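Kirirness Tenants' Association
Minutes of the July meeting, Friday, 7 p.m., ground floor meeting room

Present: 11 members. Chair: Murray Treloar. Minutes taken by the secretary.

1. Minutes of the last meeting
Approved with one correction. Item 5 said the elevator contractor "will" return. The contractor said he would try. He has not been seen.

2. Laundry room card system
The landlord's agent, Sturnus, wants to swap the coin machines for a card system supplied by Orkine. Their letter says tenants will find it "easier." Murray asked easier for whom. The cards can only be loaded with $30 at a time and the letter is silent on whether unspent money comes back when a tenant moves out. A member from the third floor said her sister's building has a card system and it works fine. Another member said his last building had one and it ate his money twice.

The letter also claims 234 loads were lost to coin jams last year. Several members wanted to know how anyone came up with that number when there is no log in the laundry room and never has been.
Agreed: write to Sturnus asking for the refund terms and the source of the figure. No support for the change until both are answered in writing.

3. Hallway paint
Sturnus proposes repainting all four hallways in a shade the leaflet calls "Quiet Cloud." Members were split between those who thought it was gray and those who thought it was the same gray we have now.
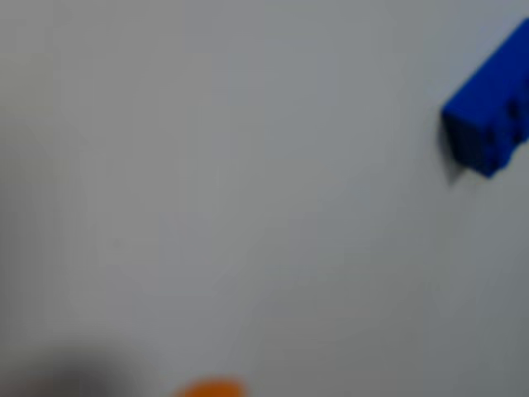
Pale gray, with blue at upper right.

The chair pointed out that the last repaint was promised to be washable and was not. The quote from Thampi covers one coat. Two members who have painted for a living said one coat over the scuffs by the mailboxes would be a waste of money, and one of them offered to put that in a letter. The painting is listed as "included in operating costs," and those words were also used about the lobby door, shortly before rents went up.
Agreed: ask for a two-coat quote and a plain statement that the cost will not be passed on.

4. Water pressure, upper floors
No change. Sturnus says the pump was serviced in the spring. Tenants on the top floor say mornings are as bad as ever. Murray asked for the service sheet in May and got a brochure. He will ask again.
Agreed: top floor tenants to write down the times when pressure drops and bring the notes to the next meeting. 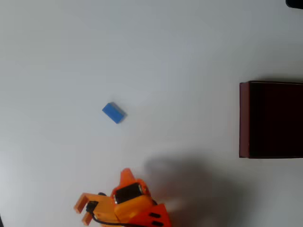
5. Bike storage
The waiting list was read out. Two people on it have moved away. It was suggested that the bikes with flat tires be tagged and removed after a notice period. One member objected that his has had a flat tire for a year and he still intends to ride it. Vote: 6 for tagging, 4 against, 1 abstained. Carried.

6. Any other business
A request for a summer cookout was raised. The chair asked who would clean the grill this time. Held over.

Meeting closed at 8:40 p.m.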